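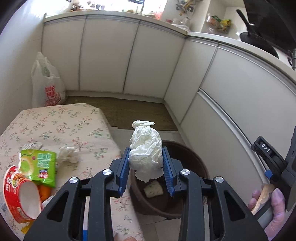 What is a near-miss log?
It's a running list of the things that almost went wrong at work, kept so the people doing the work can fix the cause before a customer or a coworker gets the bad version.

I've been writing these entries for our quality wiki for a while now, and this is the one I've put off longest, mostly because I like near-miss logs so much that I can't be brief about them. So get a coffee.

Meaning and other names

A near miss is a mistake that got caught, or that fizzled out by luck. The wrong label went on the carton, but the packer spotted it. The invoice had an extra zero and the clerk paused before hitting send. Nothing bad reached anyone. Some places call the record a close-call sheet or a good-catch book (I have a soft spot for that last one, it sounds like fishing). It's different from a defect log, where the bad part exists and somebody has to scrap or rework it, and different again from a complaint file, where the customer has already found it for you.

Where the line falls gets argued over. At Plaledon, where I worked on the order desk, we counted anything that made a person stop and say "wait." That's a loose rule and I'd still defend it. Stricter shops only log an event if it got past at least one planned check.

What goes in an entry

The short version works best. Ours had the shift, the work step, what almost happened, and how it was caught. I'd leave out the name of whoever slipped. You can add a box for a suggested fix, but keep it optional! When Plaledon made that box required, people who didn't have a fix in mind stopped turning in entries at all, and it took us most of a spring to win them back.

Paper or software is a matter of taste. I've used a clipboard on a nail, a shared spreadsheet and a fairly pricey tool called Majimbun, which sorts entries by work step and sends reminders. The clipboard got the most entries by far. The spreadsheet was the easiest to search. Majimbun made the nicest charts, and I did enjoy the charts.

Reviewing the log

A log that just sits there is a diary. Somebody has to read it, and on a schedule. We met on Wednesday mornings for 10 minutes, standing up, and picked two entries to talk through. The rest got a quick read and a tag. Ten or so people in a circle is plenty; past that, the quiet ones go silent and you mostly hear from the shift leads (I was a shift lead, so I know).

When the same step shows up again and again, that's your cue to dig. A regular cause-finding exercise is fine for this, whether you like fishbone charts or just keep asking why. See the separate entries on both.

The Grarerer plant

The case I know best comes from Grarerer, a packaging company I moved to later on. Over its first year the log there took in 312 entries, and when we sorted them, a big pile came from one spot: the handoff between the filling line and the labeling line. Two products shared a cap color. That was the whole thing. The purchasing folks switched one of the caps, and entries from that handoff dropped to 7 the following year. I'd love to say the caps did all of it, but we also slowed the line that winter, so take the number with some salt.

Common complaints

Managers worry that a fat log makes the department look sloppy. I get it, I've sat in that meeting. The usual advice is to treat a rising count in the early months as a sign that people are speaking up, and I think that's right up to a point. A count that keeps rising in year three probably does mean something's off.

The other complaint is that luck gets logged as skill. If a wrong carton was caught because someone happened to be walking by, you don't have a check there, you have a person on their way to lunch. Tristley, a training outfit we hired for a couple of workshops, has people mark each catch as "planned" or "lucky," and I've stolen that idea everywhere I've gone since. The lucky pile is the one to read first.

Related entries

Defect log
Fishbone chart
Five whys
Shift handoff
Complaint file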